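Gromcombe Community Hall
Craft Room Inspection Checklist, with Comments
Activity: artificial flower arranging (table session)
Date of inspection: Feb 6, 2025
Inspected by: Quyên Nghiêm
Previous inspection: September

Ratings used: S = satisfactory. A = action required. N/A = not applicable on the day.

1. Access and floor

1.1 Main door opens fully and is not obstructed. S
1.2 Fire exit route clear to the rear yard. S
1.3 Floor free of trip hazards. A
Comment: One extension cord was found running from the wall socket to the glue station without a cover. The cord is to be rerouted along the wall or fitted with a floor cover before the next session.
1.4 Lighting adequate for close work. S
Comment: The tube reported as flickering in September has been replaced.

2. Work tables

2.1 Tables stable, with locking legs engaged. S
2.2 Surfaces clean and free of adhesive residue. S
2.3 Stems kept back from table edges. A
Comment: Flowers were laid out on a white table during the inspection. The hooked stem of one red rose ran diagonally to the table's edge. Plastic-coated stems are stiff enough to catch on sleeves, and any that extend past the edge are at eye level for younger participants when seated. Stems are to be laid with the cut ends facing the middle of the table.
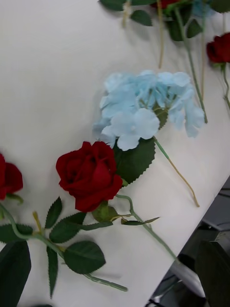

Session leaders should repeat this check whenever new materials are brought out, as well as at the start of the session. It should be carried out before participants sit down.

3. Artificial flowers and foliage

3.1 Fabric petals securely attached. S
Comment: A light pull test was carried out on a sample from each storage box. No petals came away.
3.2 Cut stem ends free of exposed wire. A
Comment: Six stems in the Trescombe box had wire showing at the cut end. They were withdrawn and are to be taped or discarded.
3.3 Leaves free of sharp molded edges. S
3.4 Supplier's fire safety information on file. A
Comment: Information is held for the roses only. The supplier, Ruggiero, is to be asked in writing for the same information on the hydrangeas. Until it is received, hydrangeas must not be used in any arrangement that includes a candle, lit or unlit.
3.5 Materials stored away from heaters. S

4. Tools and adhesives

4.1 Wire cutters returned to the locked drawer after use. S
4.2 Cutter blades undamaged and handles intact. S
4.3 Low-temperature glue guns only. S
4.4 Glue guns placed on heat-resistant stands. A
Comment: One stand is missing. The glue gun without a stand has been taken out of use and tagged. See Form 29.
4.5 Electrical test labels in date. S

5. First aid and emergency

5.1 First aid kit present, sealed and in date. S
5.2 Burn dressings available at the glue station. S
5.3 Extinguisher in position and pressure gauge in the green zone. S
5.4 Emergency contact sheet posted by the door. A
Comment: The sheet still lists the old telephone extension for the Clisamstead office. The correct extension is 142.

6. Housekeeping

6.1 Waste bins emptied before the session. S
6.2 Wire offcuts placed in the lidded metal container. S
6.3 Floor swept and checked for wire at close. N/A
Comment: The inspection ended before close. The session leader is to record this item in the room log.

General comments

The room is suitable for continued use. Items 1.3 and 4.4 must be completed before the next booking. The remaining actions may be completed in the normal maintenance period, provided that the restriction at 3.4 is observed in the meantime.

Completed copies of this checklist are to be kept in the room binder, with a second copy sent to the Clisamstead office.

Signed: Quyên Nghiêm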